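Surndale: bin picking with learned grasp ranking

README for the data and code release, May

Surndale is a set of bin-picking episodes with rectangular blocks, plus the small ranking model we trained on them. We're really happy with how this came out, and we'd love for other people to try it, break it and tell us where it falls over!

What we wanted to find out

Most of our earlier picking code scored every grasp on its own. It looked at one block, checked the gripper clearance, gave it a number and moved on. That works fine until blocks lie close together or up against a wall, and then the best-looking grasp is often the one that shoves a neighbor into a worse spot. So we asked a simple question: if the model sees the whole bin and ranks all the candidate grasps against each other, does it learn to leave the bin in better shape for the next pick?

The short version is yes, and by more than we expected. The gain is biggest for blocks near the sloping sides, where the old scorer had trouble telling a tight approach from an impossible one.

How the episodes were made

An episode starts with blocks tipped into the metal bin and ends when the bin is empty or the arm gives up after 4 failed tries in a row. Before each pick we save an overhead depth map, the full list of candidate grasps and the ranking. After the pick we save the outcome and a second depth map, so you can see what moved. There are 573 episodes in all, with 36 held out for testing. Please don't tune on those.

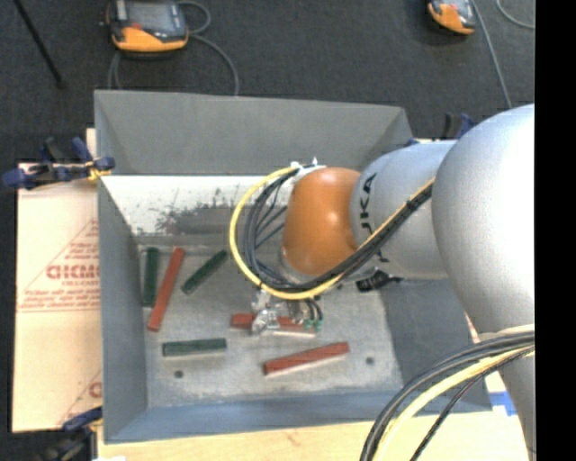

The starting layouts are not balanced by hand. We tried that early on and the layouts came out far too tidy, with blocks spread apart in a way that never happens when you just tip them in. Random tipping gives you the awkward cases for free – blocks leaning on a wall, blocks side by side with no room for a finger between them – and those turned out to be where the ranking earns its keep.

The ranking model

It is small on purpose. Each candidate gets a cropped depth patch and its pose, and a shared encoder lets the candidates see each other before they are scored. Training uses pairs: the grasp that was tried and worked against one from the same bin that failed in a matching layout. We train 5 copies with different seeds and average their scores, which steadied the results a lot. The encoder comes from our older Abernathy code, with the color input taken out.

Known problems

Color is not used at all, so don't expect the model to sort anything. Outcome labels come from the gripper closing width, and a block held by one corner sometimes counts as a success when it shouldn't. Ferenc Kocsis went through the test split and fixed those labels, but the training split still has them. Episodes recorded before we redid the hand-eye calibration have a small height offset, and the field "calib" tells you which ones they are.

Getting started

Unpack the archive, set SURNDALE_ROOT to the folder and run check_episodes.py first. It catches incomplete downloads. Then rank_demo.py will load one test episode and print the ranked grasps next to the saved outcome.

If you try it with other shapes, please open an issue and show us. We have only used blocks so far, and cylinders are next on our list!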